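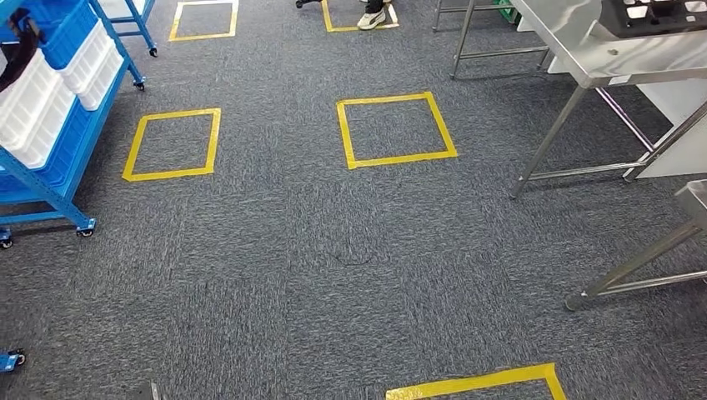
Figure 2. Floor marking in the aisle between the blue shelving rack (left) and the steel work tables (right). Parking positions are outlined in yellow tape on the carpet.

3.2 Floor marking and placement of wheeled equipment

The second intervention concerned the floor. In the baseline period, carts and racks on casters were left wherever the last task had ended, and the aisle width between the storage side and the table side changed from one shift to the next. Staff at the Hiltby site described this in the interviews as the main cause of lost time when restocking crates, ahead of labeling and shelf height.

Square outlines were laid directly on the carpet in yellow tape (Figure 2). Tape was chosen over paint for two reasons: the carpet could not be painted under the terms of the lease, and the layout was expected to change during the study. Each outline encloses a patch of bare carpet and assigns a position to one wheeled item. The outlines form an approximate grid, with open carpet left between them for walking. The rack holding the white plastic crates was kept on the storage side, with the ribbed sides of the crates toward the aisle, and was not assigned a square.

The outlines were placed by hand, without a template. As a result, several are slightly skewed relative to the rack and the tables, and the tape edges are uneven in places. We did not correct this. An item was scored as correctly parked if all of its casters stood inside the outline, and the side length of 600 mm left enough margin that a small rotation of the square did not affect the score. A clear passage of 1,000 mm was specified in the written procedure for the walking route.

Placement was checked 16 times in September, always at the end of the working day, using the form developed by Lambrechts for the Mosterier warehouse study. All checks were made by the same observer (Eyerusalem Gudeta), who had no part in laying out the tape. The form records the item, its square, and whether any caster touches or crosses the tape. It does not record the direction in which an item faces, although the Uson site later asked for this to be added.

Two limitations apply to the marking itself. Tape on a low carpet can wrinkle where wheels turn on it, and a wrinkled edge makes the caster criterion harder to apply. In addition, the squares carry no printed label, so an item parked in the wrong square can only be identified from the layout plan. Both points are taken up again in Section 5.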